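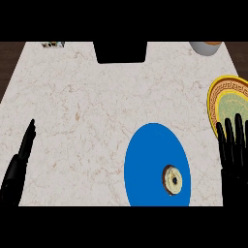
You're going to wear out that doughnut before the model learns a thing, came the message from the Zelville end of the project, and I laughed so hard I had to put my tea down. Then came a second one, asking whether I'd thought about how alike all my starts were getting. That one I had to think about!

So, December, first proper stretch of recording on the kitchen task, and I want to get it all down while it's fresh.

Started just after seven in the morning. Grerora (our simulator, for when I reread this in ten years and have forgotten every name) loaded on the first go, which hasn't happened since the last update. The marble counter looks lovely in the new build, all those thin tan veins running about. I know the veins don't matter to anybody but me. Well, they might matter to the model. There's a whole argument to be had about whether a busy surface helps or hurts, and I'm on the side of helps.

The task is simple to say. Ring-shaped bread thing on the blue oval, yellow-rimmed plate over on the right, move one to the other. I've been calling it a doughnut all day and the task sheet calls it a bagel, and I should really settle that before the language labels go in, or we'll be teaching the poor thing two words for one lump of bread. Note to self: bagel. Use bagel.

By mid-morning I had 36 episodes saved and my shoulders were already complaining. Teleoperating is such an odd skill. For the first few you're thinking about every joint, and then at some point you stop thinking and just reach, and the black hand on the screen reaches too. I love that moment. I had it at four in the afternoon on my very first day here and I had it again this morning, much earlier, so I must be getting better.

What I wasn't getting better at was variety, and that's where the Zelville message landed. I played back a handful in a row and they could have been the same episode. Same gentle swing in from the right, same pause, same grab. It felt smooth, and I'd been pleased with how smooth it felt, and of course smooth and identical is a terrible thing to feed a learner. Put the bagel a hand's width to the left and it'd have no idea.

So I changed how I work. Before each episode I now nudge something:

- where the bagel sits on the blue oval
- how high the right hand starts
- which side I come in from
- whether the left arm waits down low or out over the counter

The last one was the surprise. I'd been parking the left gripper in the near corner every single time without noticing. The policy could easily have picked up the idea that the left arm always lives there, and then we'd have a devil of a time getting it to do anything two-handed later on. And two-handed is where all the fun is! Gamage, the next task set, is nearly all two-handed - hold the plate steady with one side, place with the other - so any bad habit I bake in now comes back to bite me by the new year.

Lunch was toast at the desk. I did think about buying a bagel.

Afternoon was slower but so much better. I let myself make mistakes and kept them. That sounds lazy, but I mean it in a good way: if the fingers came down a bit off centre, I didn't hit reset, I backed up and tried again and let the recording run. Those recoveries are gold. An arm that's only ever seen perfect grabs doesn't know what to do after a bad one, it just sits there closing its fingers on air (I watched one of our older policies do exactly this for 90 seconds and it was heartbreaking). I tagged every recovery so we can weight them up or down in training.

I also had to throw out four episodes, and I want to write down why so I stop doing it. In each of them I'd lifted the bagel, got the hand over the plate's rim and let go too soon, so it dropped the last bit and bounced. The checker passed them, mind you. Bagel on plate, tick. But I don't want an arm that throws things at crockery, and if I'd only looked at the success column I'd have kept the lot. I've asked whether Wallico can flag a hard landing automatically. That's the tool we use for sorting and scoring, and it already logs contact force, so I can't see why not. Until then I'm watching every release by eye.

Something else I noticed late in the day. When the right hand gets near the plate it covers part of the rim from this view, and I'd been steering by the colour band without realising it. Once my own fingers were in the way I was guessing. The model will be guessing too, I suppose, unless we give it a second view from the wrist. I've put that in the shared notes with three exclamation marks, which I'm told is my usual number.

The running total for the whole project went up on the board this evening and it's 835. Eight hundred and thirty-five! I remember when we were thrilled with a dozen. Still a long way to go before the first real training run, and I'd guess a fair few of the early ones will be weeded out for being too samey (mine included, and I won't sulk). But the shape of it is starting to feel right.

I wrote back to Zelville before packing up, owned up to the parked arm and the cookie-cutter starts, and attached a batch from the afternoon for comparison. The answer was a thumbs up and a request for the bagel closer to the edge of the oval.

Tomorrow, then:

- bagel near the edge, both sides
- fix the label wording before anyone else copies mine
- try a run with the left hand doing the whole job, even if it's ugly
- raise my chair, my wrists are sore

It's gone nine at night and I'm still making little grabbing motions at the salt shaker. Bed.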